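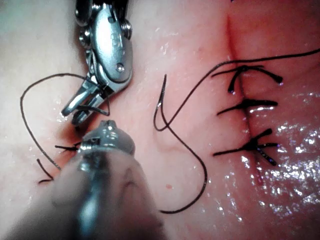

Yo había ido a Hondeo a comer, que conste. Una amiga me había hablado del bar Peñalver y de sus judías con perdiz, y lo que me encontré fue el comedor entero discutiendo sobre el censo. ¡El censo! Con las judías delante y enfriándose. Pregunté en la barra qué pasaba y me pusieron un folleto en la mano antes que el pan.

La cosa va así. Hondeo es una pedanía de Murnar, con 233 personas con derecho a voto, y en octubre hubo consulta: ¿quiere usted que el ayuntamiento devuelva a Hondeo una junta vecinal con presupuesto propio? Sí o no. La junta existió hasta hace unos años (la quitaron en un pleno larguísimo del que todavía se habla con rencor) y desde entonces cualquier bombilla fundida se pide en Murnar, por instancia, y se espera.

Ganó el sí por dos votos. Dos. Así que todo el mundo conoce, o cree conocer, a las dos personas que lo decidieron, y me señalaron por lo menos a cinco distintas durante el segundo plato. 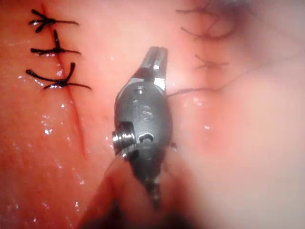 Y es que una consulta tan pequeña se vive de otra manera. En mi ciudad yo voto en un colegio donde no conozco ni al de delante ni al de detrás, meto la papeleta y me voy a por churros. En Hondeo la mesa se puso en las antiguas escuelas, abrió un viernes por la tarde para que pudieran votar los que trabajan fuera, y a las ocho ya se sabía quién no había pasado. Hubo llamadas. Hubo quien bajó en zapatillas. El recuento se hizo en voz alta, papeleta a papeleta, con medio pueblo de pie junto a los radiadores, y según me contaron nadie tosió en veinte minutos – cosa que me cuesta creer, pero me gusta.

Amparo Llorente llevaba la campaña del sí, si se le puede llamar campaña a una mesa plegable y un cuaderno. Me enseñó el cuaderno. Hay apuntadas farolas, la fuente de arriba, el camino del cementerio, el horario del autobús, otra vez el camino del cementerio. «Yo no quiero mandar», me dijo, «quiero no tener que ir a Murnar a preguntar por una zanja». Le pregunté si se presentaría para presidir la junta y se puso a buscar las gafas. 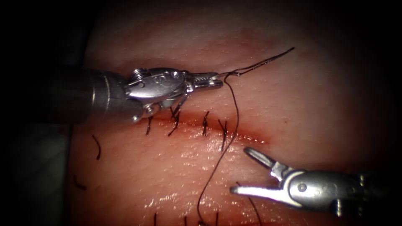 Ingeborg Pfeiffer votó que no, y me pidió que lo pusiera con nombre y apellido. Según ella, una junta con presupuesto es también una junta con facturas, y en un pueblo de este tamaño acabarán firmándolas los mismos de siempre. Que Murnar tarda, sí, pero que en Murnar hay una secretaria y una interventora, y que eso vale más que la prisa. También cree que la pregunta estaba mal redactada, porque no decía de cuánto dinero hablábamos. Ahí le doy la razón: leí el folleto de las dos partes y no sale una sola cifra.

Lo dijo, por cierto, sentada a la misma mesa que Amparo, y el café lo pagaron a medias.

¿Y ahora? Pues ahora falta lo gordo, ya que la consulta no obliga a nada. El pleno de Murnar tiene que votar si la asume, y el equipo de gobierno anda dividido. La oposición ha pedido que se publique el acta completa y el ayuntamiento contesta que está en ello, que la está revisando. En Hondeo se lo toman con una calma relativa: han colgado una sábana en el balcón de las escuelas que dice «DOS SON SUFICIENTES» y los del no han pedido, con toda la educación, que la quiten cuando llueva, que destiñe sobre la fachada.

Yo he prometido volver para el pleno. Y para las judías, que me las tomé frías.

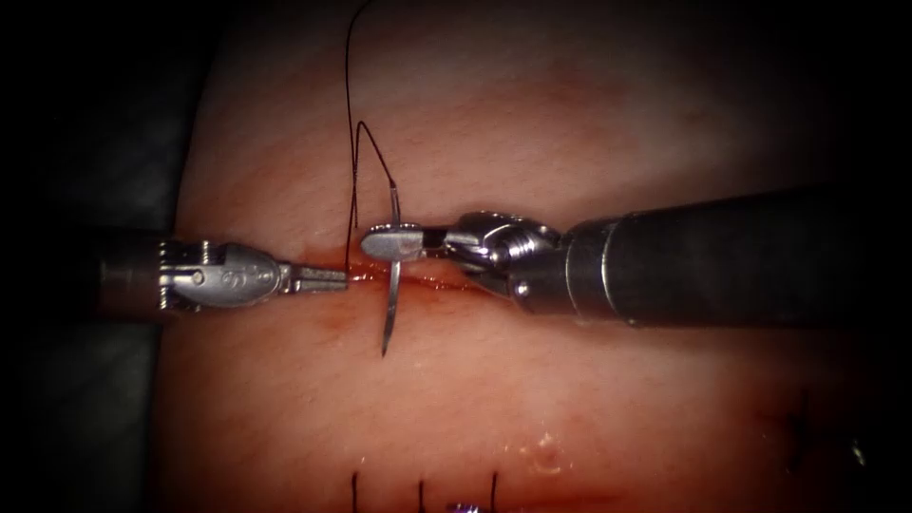 Dos instrumentos robóticos, uno a cada lado de una incisión.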